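Automation on the Floor
Week 9 handout – Halldóra Egilsson

Misusier rents out furnished rooms, and its turnover crew now shares the tidying with two-armed robots. I love this case! The crew rehearses each job in simulation first. In this one, a tennis racket lies on the table by the left gripper. 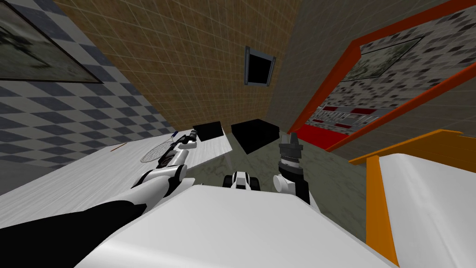

What changes for the crew

Less bending, more planning – and new arguments over where things belong. 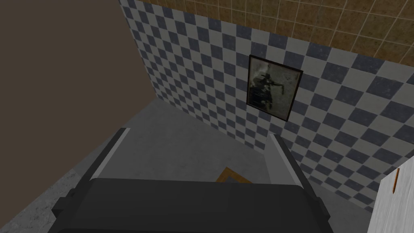 Job titles moved first. Nataša Ivanov went from room cleaner to shift planner in March. She looks at views like this, with the gripper open and a picture hanging on the checkered wall, and marks what must stay put.

Her notes go to all 10 crew members.
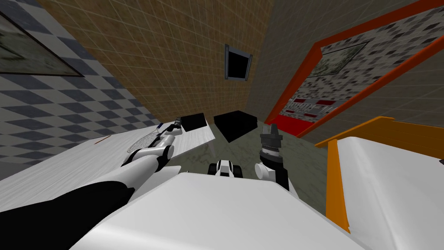

Who decides when the robot stops?
Whoever is on shift. No manager has to sign off.

That rule came from the crew, and it's my favorite part of the case, 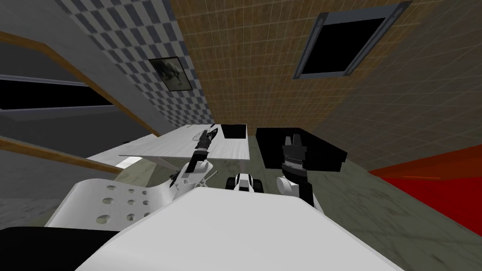

along with the paid hour they get each week for practice runs. Read the crew interviews before class.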